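Moving the home folder off the old laptop

Sunday, July 26, 2020
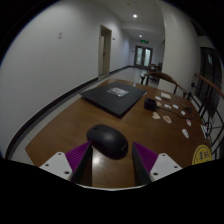 Black mouse on the brown table.

The old laptop had 506 gigabytes in the home folder, and I wanted all of it on the Wakunar box before the disk got any worse. The disk had logged nine bad sectors since March.

First attempt was a plain copy over the network share. It stopped at a file name with a colon in it, left over from a mail export, and gave no list of what had already gone across. I deleted the partial copy and started again with rsync over ssh, archive mode, with partial transfers kept. Wired, the first pass took over seven hours. The second pass, run only to catch changes, took six minutes.

Checksums came next. I wrote a hash for every file on the source side, then verified the list on the target. Two mismatches, both browser cache databases that had been open during the copy. I closed the browser, ran those again and they matched.

Permissions needed one fix. The user ID on the new box was different, so everything arrived owned by a number. A recursive chown sorted that out.

Leonie Hinds asked in the comments last time whether I keep the old disk afterward. Yes, unplugged, in a drawer, until the next full backup has been restored once as a test. The restore is set for next weekend.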